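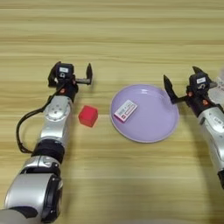

Course handout, page 12

Clearing and Resetting a Table
Iltov Housekeeping Certificate, Unit 5, December 2020

Bring this handout to the practical. You will work at one of the wooden tables in the Driltano building, with a small set of things on it: a red cube, a lavender plate, and whatever else has been put out for your turn. The exercise is short and most of the marks are for order of work.

Before you touch anything

Stand back and look at the whole surface. Decide which item will be the fixed point. In this unit it is normally the plate, being round and easy to place by eye. Small things such as the cube and the little rectangular box are placed in relation to it.

Check the direction of the grain. On these tables it runs left to right, and it gives you a line to work to. A box set square to the grain looks tidy from any chair. One that is a few degrees out will be noticed.

Clearing

Take the smallest items first and the plate last. Lift things, do not slide them. The Ezeani wax used on the tables marks easily, and a hard corner dragged across it leaves a line that has to be buffed out. Hold the plate by the rim from opposite sides.

Wiping

Wipe with the grain, from the far side towards you, using a folded cloth. Turn the cloth to a clean face halfway. Leave the table to dry fully before anything goes back. Students often rush this step in November and December when the room is cool and drying is slow.

Resetting

Put the plate down first. Anything that stands upright and could tip goes on the plate if there is room for it, base flat and clear of the rim. A bottle is the usual one. 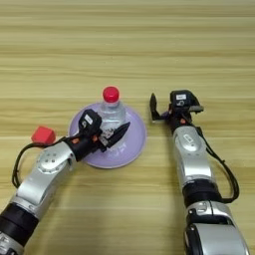 One reply to the draft of these notes asked whether a bottle ought to go on a plate at all, as it takes up the space meant for food and most households would simply stand it on the wood. The point is fair for a meal table. For this unit the plate serves as a tray, and the bottle stays there until the table is laid properly in Unit 6.

Check that a screw cap is fully closed before you lift a bottle. Hold it round the body and never by the cap.

The cube goes down last, to one side of the plate and far enough off that a hand can reach the rim without knocking it.

Marking

The practical carries 72 marks. Marks are lost for sliding, for wiping across the grain and for resetting on a damp surface. Speed is not marked.

Reading for next week: Tostaretti workbook, the section on trays and side tables.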